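腕部相机加一台固定相机，机械臂学会给包装盒合盖

Monunico 机器人实验室本周公布了一项关于开合包装盒的研究结果。研究组提出的方法名为 Kikden，用来让单臂机器人处理带盖纸盒，包括掀盖、翻盖和合盖。论文第一作者是 Ainhoa Esteban，合作者包括 Elínborg Briem 和 Valdemar Thorlacius。

纸盒一直是家用和仓储机器人不太好对付的一类物件。盒盖轻，受力后会弯，折痕处的阻力随使用次数变化，同一只盒子用过一段时间以后，手感和新的时候就不一样了。以往的做法多半先建立盒子的几何模型，再按模型规划夹爪的路径，换一种盒型便要重新测量。

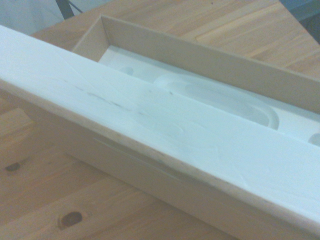

Kikden 不建几何模型，直接从两路图像预测夹爪接下来的一小段动作。一路图像来自手腕处的小相机，另一路来自工作台旁的固定相机。两路画面的分工比较明确：靠近盒子以后，腕部相机的视野往往被盒盖占去一大块，白色盖面斜着挡在前面，后面只露出一长条盒内空间和白色内衬的凹槽。此时系统主要依靠盖的边缘和盒壁之间的相对位置来修正动作，盒子整体朝哪个方向，则交给固定相机判断。Esteban 说，最初的版本只用腕部相机，夹爪一贴近盖子就容易丢失方向，后来加上第二路画面，这个问题少了很多。

训练数据由操作员遥控机械臂采集，共 1,000 段演示，覆盖 30 种纸盒。采集时盒子不固定在桌面上，每段演示开始前都会换一个摆放角度。Briem 负责数据部分，她介绍说，演示中有意保留了操作员失手后重新夹取的过程，没有剪掉。对照试验里，去掉这些片段以后，模型在盒盖滑脱时常常停住不动，或者继续做合盖动作，好像盖子还夹在手里。

研究组还比较了两种图像融合方式。第一种把两路图像直接拼接后送入网络，第二种让网络在每一步自行分配两路图像的权重。后一种在合盖的最后阶段表现更稳，权重也确实随着夹爪接近盒子而向腕部画面偏移。不过在掀盖阶段，两种方式的差别不大。 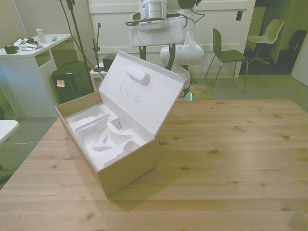
试验台上的带盖纸盒，盒盖已打开，后方为白色机械臂。

据论文介绍，白色盒盖配白色内衬是较难的一种情况，两者颜色接近，光线偏散时边界不清楚，系统有时会把内衬凹槽的弧形边缘当成盖沿。研究组的处理办法是在训练中随机改变画面的明暗和色调，误判因此减少，但没有完全消除。

Thorlacius 表示，目前的结果限于单只盒子和平整桌面，盒内有物品突出、盖子合不拢的情形还没有研究。力觉信息也没有用上，盖子是否压到位全凭图像判断。他认为下一步应当加入腕部力传感器，尤其是对付插舌式的纸盒，这类盒子最后需要往里推一下，单看画面很难分辨推了多深。

未参与这项工作的 Birthe Ravn 在 Greltasbridge 从事柔性物体操作研究。她看过论文后认为，保留失手片段的做法值得其他组借鉴，同时指出试验用的盒子大多尺寸相近，换成很大或很扁的盒子后效果如何，还需要另外的测试。

研究组计划在 7 月公开训练代码和一部分演示数据，采集时用的遥控程序暂不包括在内。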